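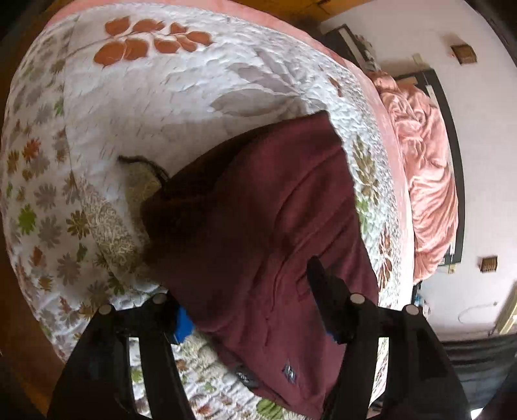
News > Local Business > Technology

Can a machine put your laundry away yet? Calis says give it a while

I went over to the Calis open afternoon in Bredimcombe with one question, and it was the one my mother had told me to ask: when can she have a robot that folds? She doesn't care about robots that dance, and she doesn't want one that talks to her. She wants the basket dealt with. So I put it to Othmane Ezzat, who runs the household side at Calis, before I'd even gotten my coat off, and he laughed and said "not this year" and then talked to me for most of an hour, so I guess I got the long answer too.

The news first, for anybody who only reads the top. Calis is moving its clothes-handling project, which it calls Grodadlow, out of the planning stage and into a second round of work in real bedrooms. The first round wrapped up in July and produced 2763 usable recordings of people handling clothes with hand-held grippers, everything from socks to winter jackets. The second round is supposed to bring the total to 4000. After that the company will try its folding software on an actual pair of arms at Kamel, the linen service out past the rail yard that does sheets and towels for the hotels. No product has been announced and there's no price (I asked twice).

If you were hoping to hear that a robot has learned to do a fitted sheet, sorry! I was hoping too.

What I hadn't understood until I got there is how much of this work is still people. A person takes a gripper in each hand and does the chore with those, and the software learns from the recordings. You can't use your fingers at all. Ezzat let me have a turn with a T-shirt on a table and I was terrible at it. I've been folding T-shirts since I was seven or so, and with two grippers I made something that looked like a dropped napkin. You want to smooth things with your palm and you haven't got a palm. You want to tuck the sleeve under with your thumb, and there goes that idea. I kept letting go with one side before the other side had hold of anything, and the shirt slid off the table, and a very polite teenager picked it up for me. She then did it herself in what felt like no time and handed the grippers back.

Thick clothes are harder again, which surprised me. I figured a fleece would be easy because you can grab it anywhere. Ezzat said grabbing it is fine and it's everything after that. You pinch the top layer and you don't know if you've got the one underneath too. The hood flops. The sleeves have their own plans. A sheet of paper bends where you bend it, he said, and a jacket bends where it likes, and then it puffs back up when you let go. 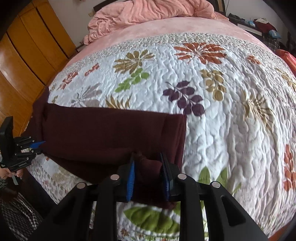

The thing he kept coming back to was corners. A person finds the corner of a garment more or less without looking, and the software has to work it out every single time, from whatever heap it's been given. On a plain gray table in the lab it does pretty well now. Put the same shirt on a flowery bedspread with the lamp on one side and it can mix up the edge of the shirt with a leaf. That's why the second round is going into homes, with the beds people really have and whatever happens to be lying around next to them. He told the volunteers in the first round not to tidy up beforehand and half of them tidied anyway. My mother would have washed the curtains.

I asked how good it is, as in, if I gave it ten shirts. He didn't love the question. He said the lab arms can take a flat T-shirt and fold it into something you'd recognize most of the time, slowly, and that if the shirt starts out in a pile then it's a different story and he'd rather not put a number on it until the Kamel trial. I pushed a little. He said, "Ask me which part. Picking up, good. Flattening out, so-so. Knowing when it's finished, bad." Apparently the arms will sometimes fold a thing nicely and then start over on it as if it were a fresh shirt. I know people like that.

There's also the matter of speed. I watched a demonstration on a hand towel, and I had time to eat a cookie and write down what I thought of the cookie (dry). The towel did get folded. It was off by a couple of inches on one side and I would have put it in the closet without a second look. But you'd need to start it after breakfast if you wanted the whole load done by dinner, and somebody would have to feed it the pieces one at a time and take the finished ones away, and at that point that somebody might as well fold.

Kamel is a different case and I think it's the more interesting one. They handle the same few items over and over, flat white stuff mostly, already clean, and always coming off the same belt. The plan is to put one pair of arms at the end of one line on the night shift and give it hand towels only. The trial batch is 500 towels, and Kamel staff will check every one by hand and toss the bad ones back in a bin. I talked to a woman who works on that line and had come along to see what all the fuss was. She wasn't worried about her job, or said she wasn't. She wanted to know what happens when a towel comes through with a washcloth stuck inside it, because that happens all night long. Ezzat wrote it down. I got the feeling it hadn't been on his list.

She also said, and I thought this was fair, that the folding isn't what wears her out. It's the lifting of wet loads into the dryers, and there's a machine that could help with that already, it just costs money. So there you go.

Back to the home stuff, since that's what most of you write in about. From what I could gather, here's where the chores stand according to the Calis people, and they were pretty open about it. Floors are more or less handled, you can buy that now. Dishes, they've had an arm load a rack with plates and mugs, and it went fine until somebody handed it a whisk. Wiping a table is all right if the table's clear. Making a bed is something they want to get to, and when I brought it up three different people made the same face. Clothes are in the middle somewhere, ahead of beds and behind dishes. Putting the clothes away in a drawer or a closet after they've been folded is a separate job altogether and hasn't been started. I hadn't even thought about that part. A folding robot with no way to open a drawer gives you a stack on the bed, and I can already make a stack on the bed.

What do I think? I went in expecting to be sold something and mostly I wasn't. There was one poster by the door that promised "evenings back" and I could have done without it. Otherwise it was a lot of people who seem to know exactly how far off they are. I do wonder about the homes part, though. It's a big ask to let somebody come and film your bedroom, even if all they want is the jacket. Ezzat said people can look through the recordings from their own house and take out any they don't like, and that faces and papers get blurred. I'd still want to hide a few things first.

I also wonder who it's for in the end. My neighbor has bad hands and can't do buttons or pair up socks anymore, and for her a slow machine would be fine, she's got all day. For a house with three kids I can't see it keeping up. When I said this to Ezzat he agreed about the neighbor right away and told me that's who he'd want to have one first. Then he asked whether she might like to come in and talk to them, and I said I'd ask her. (I have. She's thinking it over.)

The second round needs households in and near Bredimcombe, and the sessions go in groups of six visits spread over a few weeks. You do your own laundry with the grippers while they record, and they bring everything except the clothes. There's a sign-up sheet at the Calis front desk and one at the library, next to the tax forms. You don't have to be good at folding. They'd like some people who are bad at it, I was told, and the polite teenager looked right at me.

The towel trial at Kamel comes after the home sessions are done, so don't hold your breath for it, but I've asked to be there on the first night and they've said yes as long as I wear the hairnet. I'll let you know about the washcloths.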